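Evetance Chore Automation: Frequently Asked Questions

Last revised 29 December 2024

Which chores does Evetance handle today?
Two groups are released. The first is bin-to-bin transfer of rigid items with a known shape, such as boxed goods, bottles and cans. The second is wiping flat surfaces that have been cleared beforehand. Both run on the fixed bench unit. The mobile unit supports wiping only.

Can it tidy a room?
No. Tidying is a long series of different tasks, and each one needs its own grasp, its own destination and a decision about whether the item should be moved at all. The current software can put listed items in listed places. An item that is not on the list is left where it is and reported.

How many items can be listed?
Up to 2,000 per site. Sites that stay under 1,000 see shorter lookup times. Items that differ only in color count as separate entries if they go to separate places.

What is the success rate?
For rigid items in the released group, the Cisenham site recorded 84 percent first-attempt picks in July. A missed pick is tried once more and then passed to a person. The figure covers picks only. Placing is logged separately and is not published yet, as the two sites running it use different definitions of a good placement.

Does it fold laundry?
Towels of one size, on a dark table, with an operator present. Shirts and fitted sheets are not supported. Norðdahl is running the towel trial and Kolbrún Nørgaard is the contact for it.

Why is unpacking stationery and craft stock still listed as manual?
A shop-floor worker treats a wrapped pack of pens as one object until the film comes off, and as many objects afterward. The software has to make the same switch, and it does this poorly. Clear film is a second difficulty. It reflects light, changes shape when touched and is hard for depth sensors to read – the pack often registers as smaller than it is.

People also use two hands for this work without planning it. One hand carries the weight and the other stays ready to steady the far end.

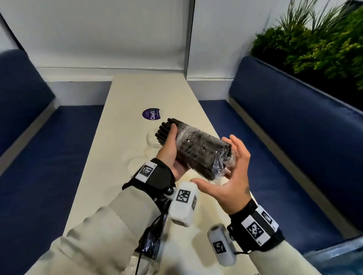

A single arm with a parallel gripper has to squeeze harder to get the same control, and slim barrels slide against each other when squeezed. Bit-na Na's group at Edar is testing a two-arm setup with soft fingertips. It can lift a wrapped pack and set it down. Opening the film and standing the contents in a jar remain manual steps.

Will unpacking be in the next release?
Moving wrapped packs, possibly. Removing the wrap, no. Please do not plan staffing on the assumption that either will be available.

Do we need to change our tables or lighting?
Matte surfaces help. Clear glass and clear plastic containers should be swapped for opaque ones where the bench unit is used. Daylight is acceptable if it does not fall directly on the work area.

Can staff work next to the unit?
Yes, at the reduced speed setting. The bench unit stops on contact and must be restarted by hand. Do not reach across the arm while the status light is green.

Who do we contact about a task that is not listed?
Send a short written outline of the task and the items involved to Siiri Vasiliauskas. Requests from existing sites go to Rasa Vītola – please include the site name and software version.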